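Game Design 2: Puzzle Systems
Handout for session 3, match and swap games
Tutor: Noemi Santoro

Board generation

A starting board must contain no ready-made matches and at least one legal swap. Fill cells left to right, top to bottom. For each cell, exclude any colour that would complete a run of 3 with the cells to its left or above. Test the full board for legal swaps and refill if none is found. The seed used in class is 844.

Cascades

Resolve all matches before dropping pieces. Score the chain by depth, and lock player input until the board is stable.
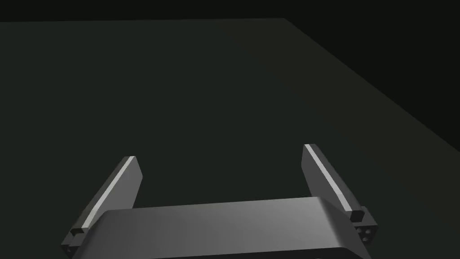 Board and background need separate values even before pieces are drawn. Check this in greyscale. A plain grey-green surface against black, as in the render, keeps a readable far edge although its left side is darker than its centre. Apply lighting to the board after this check, and keep piece colours well clear of both values.

Exercise: run the generator 4000 times and record the number of refills. Submit code and results to Ubaldo Fiore.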